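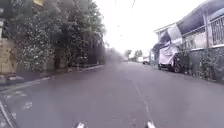
Prerkari Releases Tsang 2.2 With Security Fixes and a New Backup Scheduler

Print this page | E-mail this page

JUNONVILLE, 2021-10-12 – Prerkari today released version 2.2 of Tsang, its file backup and synchronization software for desktop computers and small office servers. The update is available now to all customers with a current license and replaces version 2.1, which was issued in June.

The release contains 376 changes. Most are corrections to existing functions. The remainder cover a rewritten backup scheduler, a smaller installer and changes to the way encryption keys are stored on the local disk.

In earlier versions, the scheduler ran as part of the main application and stopped when the user signed out. It now runs as a separate system service. Jobs that are missed while a computer is turned off are placed in a queue and started in their original order at the next boot. Administrators can limit the number of queued jobs, set a bandwidth ceiling for each job, or turn the queue off.

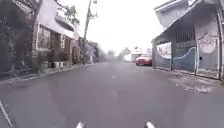 Existing schedules are converted the first time the new version starts. The conversion does not alter stored backups, and a copy of the old schedule file is kept in the settings folder. Custom scripts that call the old scheduler directly will need to be changed to use the new command-line tool.

Two security issues are also closed. The first allowed a local user without administrator rights to read the names – but not the contents – of files in another user's backup set. The second could cause the restore tool to accept an expired server certificate. Prerkari has received no reports that either issue was used in an attack. Customers who cannot install the full update may apply a separate patch to version 2.1.

"The scheduler was the oldest code in the product, and nearly two years of work went into replacing it," said Tzu-hsuan Fung, head of engineering at Prerkari. "Customers with simple nightly jobs should see no difference after the update. Customers with long job chains should test them before a wide rollout."

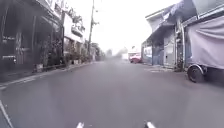
Version 2.2 also works with Jisbridge, the company's remote management console. Jisbridge users can install the update on groups of machines, review conversion logs and postpone the required restart until after working hours. The console itself does not need to be updated.

Tsang 2.2 can be installed from the Updates tab or downloaded from the customer area of the Prerkari website. Release notes and a list of known issues are included with the installer.

Last updated: Tuesday, 9:40 a.m.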